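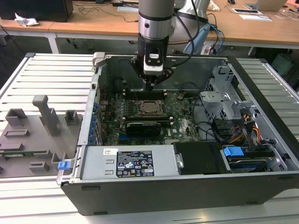
« Tu vas voir, le plus dur, c'est de choisir quand s'arrêter. » Irén Magyar me dit ça en me servant un thé brûlant, et je mets un moment à comprendre qu'elle parle de ses étoiles. Elle observe des étoiles variables depuis 34 ans, d'abord aux jumonelles depuis le balcon de ses parents, maintenant avec le télescope de 500 mm de l'observatoire de Nineck. J'étais venue pour une petite heure, je suis repartie à la nuit tombée (avec une pile de courbes de lumière imprimées sous le bras !).

Les variables, pour ceux qui débarquent, ce sont ces étoiles dont l'éclat change. Certaines en quelques heures, d'autres sur des mois. « Les gens pensent que le ciel est fixe, me dit-elle. Moi, j'en ai une que je ne trouve même plus à l'oculaire quand elle est au minimum. Je sais qu'elle est là, je regarde le trou, et j'attends. »

Son relevé s'appelle Ellen. Elle l'a lancé avec Győző Hajdu, qui s'occupe des mesures, et il suit aujourd'hui 373 étoiles, presque toutes rouges, vieilles et assez capricieuses. Je lui demande si elle a une préférée. Elle fait semblant de réfléchir, puis sort aussitôt un dossier vert. Celle-là a sauté un maximum en juillet, ou du moins elle est restée bien plus faible que prévu. « Győző a cru à une erreur de mesure. On a tout repris, on a changé les étoiles de comparaison, pareil. Alors on a rouvert une bouteille. » 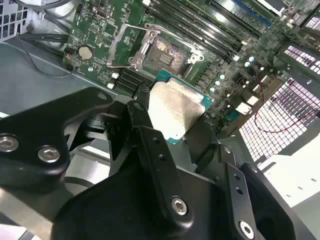

Un processeur tenu près du socket ouvert de la carte mère.

Ce que j'ai adoré, c'est qu'elle ne jure pas que par les capteurs. Elle continue à faire des estimations à l'œil, comme à ses débuts, en comparant l'étoile à deux voisines d'éclat connu. « Avec les rouges, il faut se méfier. Plus on les fixe, plus elles paraissent brillantes. Je jette un coup d'œil, je note, je passe à la suivante. » Elle me montre ses carnets. L'écriture est minuscule, et dans la marge il y a parfois juste le mot « brume », ou un prénom.

Et la Lune, elle gêne beaucoup ?
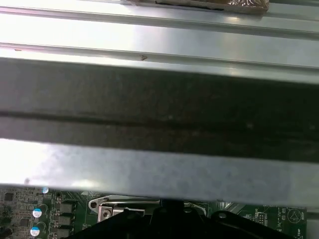
Combien de temps faut-il suivre une étoile rouge avant de connaître sa période ?

Plusieurs cycles complets, donc souvent plusieurs années quand l'étoile met près d'un an à revenir au même éclat.

Pour la Lune, Irén hausse les épaules. Elle attend qu'elle se couche, ou elle vise de l'autre côté du ciel. Les nuages, en revanche, la mettent de mauvaise humeur — elle m'a prévenue deux fois — et les trous dans une courbe lui font de la peine. C'est pour les boucher qu'elle échange des mesures avec Levente Szénási, installé à Bodumska, où le temps est souvent bon quand il est mauvais à Nineck. « On ne s'est vus qu'une fois. On s'écrit surtout des chiffres. » 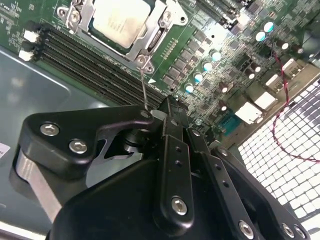

Carte mère, avec le processeur en place et les emplacements mémoire à gauche.

Je finis par lui demander ce qu'elle conseille à quelqu'un qui voudrait s'y mettre cet hiver. Des jumelles, une carte, une chaise confortable. Et Mira, dans la Baleine, quand elle est assez brillante pour qu'on la voie sans instrument. « Prends-en une seule et reste avec elle. La première année, tu t'ennuies un peu. La deuxième, tu sors en pyjama pour vérifier. »

Moi, je n'ai toujours pas de télescope, mais j'ai acheté un carnet. Irén m'a déjà écrit pour savoir si je l'avais commencé.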